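Pindotik Ginger Chews, 221 g bag – my review
Jan 6, 2019
Written by Đức Đào

I grew up with ginger sweets, so I am quite strict about them. My mother made them at home with palm sugar, and they could burn your tongue. When Seren Rowlands told me that Pindotik had started to sell ginger chews in our town, I bought one bag the same evening.

First, the bag. It has a press seal, and after two weeks the seal still closes well. Every sweet is wrapped in thin paper, twisted at both ends. The paper sticks a little when the room is warm. I lost some patience with it, but I did not lose any sweets.

Taste and texture

The first bite is soft and you get mostly sugar. After that the ginger comes slowly, and it stays in the throat for a few minutes. It is less strong than the Vukum ones, which I used to buy every July for the train journey. I would like more heat, but my colleague Tomos Ruddock found them already too hot and gave me back his second piece – so please judge for yourself.

The chew does not pull at the teeth as toffee does. I have one old filling and I had no trouble.
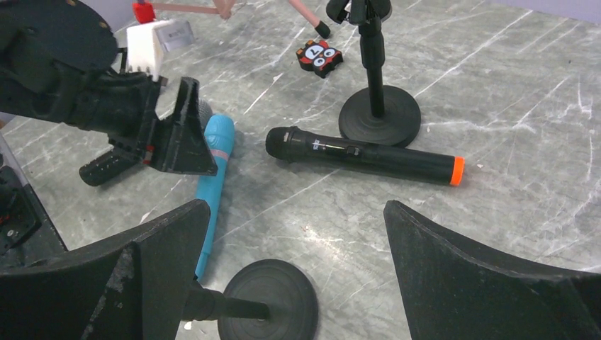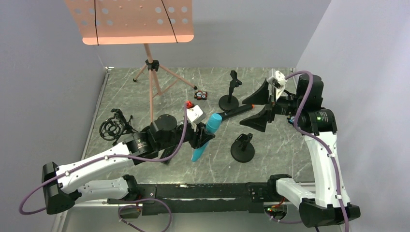 Price and where to buy

I paid a little more than for a bag of ordinary mints. The small shop near my bus stop has them beside the till, and the bigger shops keep them with the cough sweets, where I needed a long time to find them. There is also a tin, which is pretty, but you get fewer sweets for the same money.

What I did not like

There is a lemon version in the same yellow bag, and it is easy to take the wrong one. I did it once. The lemon is too sour for me and it hides the ginger completely.

My marks: four out of five for the plain ginger, two out of five for the lemon. I have already opened a second bag of the plain.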